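Visit to the Tinen worktop plant, Flidham

Open day, January

The Tinen works at Flidham makes worktops, table tops and window boards in pale speckled finishes. It opens to visitors on one Tuesday a year. I went on the ten o'clock tour, which covers the sheet store, the cutting hall, the finishing line and a room at the back where finished surfaces are put out for handling. The tour lasted two hours and kept to time.

Access is from the lower car park. Visitors sign in at the gatehouse and are issued with ear defenders and overshoes. The floor route is painted green and is narrow in places, particularly between the sheet store and the first saw, where two people cannot pass.

Sheet store

Sheets arrive flat and are racked flat. The standard blank is 3,000 mm long, with a 3,200 mm size held for kitchen orders that need a longer run without a joint. Stock is kept in the store for a week before cutting so that it settles to the temperature of the hall. The racks carry a coloured card at each bay showing the batch. Tinen will not mix batches within one order, as the background grey varies slightly from one to the next. Two offcuts from different batches were laid edge to edge at the rack end, and the difference was visible at arm's length under the roof lights.

Cutting hall

There are two saws. The larger takes the full blank and the smaller is used for window boards and upstands up to 2,000 mm. Both were running. Dust extraction is overhead and was louder than the cutting. The operator checks the first piece of each order against a steel rule and a square, and the remainder by stop. Edges leave the saw sharp and are eased by hand with a block before the piece moves on. Our guide put the waste figure on a board by the door but the board had not been updated for the month, so I did not note it.

Finishing line

This was the most useful part of the visit. Each top passes under three abrasive heads, the last of them at 1,000 grit, and is then wiped down and inspected. The standard finish is described in the Tinen catalogue as satin. A gloss version is available to order but is slower to make and shows marks sooner. Inspection is done by eye under a strong lamp, with the top turned so that the reflection travels across it. Flat areas give an even spread of light. A hollow or a ridge bends the edge of the highlight and is marked with wax pencil.

Pale finishes are harder to inspect than dark ones. On a near-white surface the glare and the background are close in tone, and fine scratches tend to disappear into the speckle. 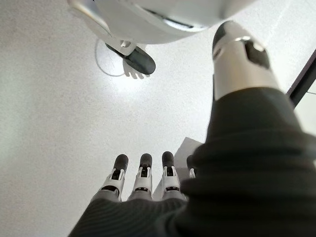 The speckle is fine enough to read as plain grey from standing height, and only shows as a pattern when you lean in. Under bright, even light the colour also moves: it is close to white in one area and a cooler grey in another. Anyone choosing from a small sample should allow for this. I would ask for the largest sample on offer and look at it in the room where it will be fitted, at more than one time of day.

Handling room

Finished surfaces are set at bench height and visitors may touch them. The satin finish comes in two shades, Virach and Shehata, the first being the cooler of the two. I found them difficult to separate unless they were side by side. Care leaflets are on the windowsill. The advice is a damp cloth, mild soap, and no scouring pads — the leaflet gives a method for repairing light scratches with a fine abrasive sheet, but it applies to satin only.

Practical notes

Tea is served in the canteen after the tour and there is a small sale of offcuts in the loading bay. Prices are written on the underside, which means turning each piece over, and the larger ones need two people. Payment is by card. Parking was full by half past ten. The bus from the station stops at the main gate, and the walk from there to the gatehouse is on an unlit path.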